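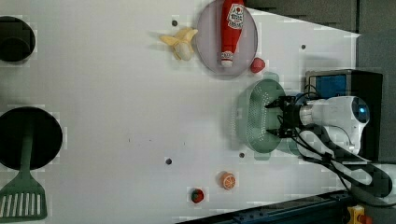 Play kitchen sets, Bovden Toy Library. Minutes of the staff meeting held on 7th November. Chair: Ivana Garrido. The September minutes were read and accepted. The play kitchen is to be lent out as one set from the new term, and the meeting went through what belongs in it. The colander, the ketchup bottle, the peeled banana, the strawberry, the black pans and the green spatula were all agreed as part of the set. The pans will go at the bottom of the tub with the spatula laid across them. The plate stays with the food.

2. Loan period and fees
Loan period to be 2 weeks, with one renewal if no other family is waiting. The fee stays at $7. A deposit of $10 was suggested and not supported.

3. Cleaning
Anything with holes or slots is to be soaked and brushed before it goes back on the shelf. A cloth is not enough for the small holes, where play dough gets in. Ivana will buy two bottle brushes out of petty cash. The cleaning sheet on the inside of the cupboard door needs to be changed to match. 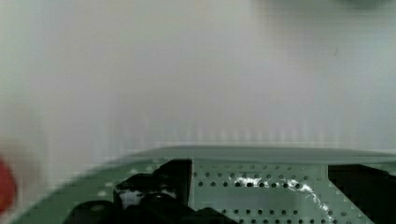 Item 3. Rows of small holes, close view.

4. Catalogue
The set will be entered as number 577 under Pretend Play. There was discussion about whether the food should have its own number, as the Sollano branch does it. Decided to keep one number and put a contents card in the lid. The card will list each piece by name and colour so that families can check the tub at home before returning it. Wording for the colander: "green, oval".

5. Missing pieces
The strawberry was raised as the piece most likely to go astray. It will be kept in a zip bag with the other small food. No charge for a first lost piece.
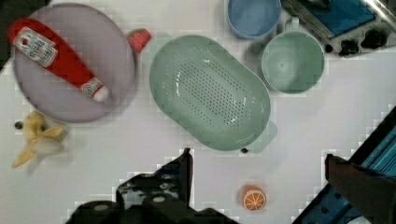
Item 5. Colander, cup, bowl, and the ketchup bottle on its plate, with the strawberry at the rim.

6. Other business
The tub with the cracked lid is to be replaced before the set goes out. Paredes branch has asked to borrow the wooden train over the holidays. Agreed.

Action: Ivana to write the contents card and order the tub.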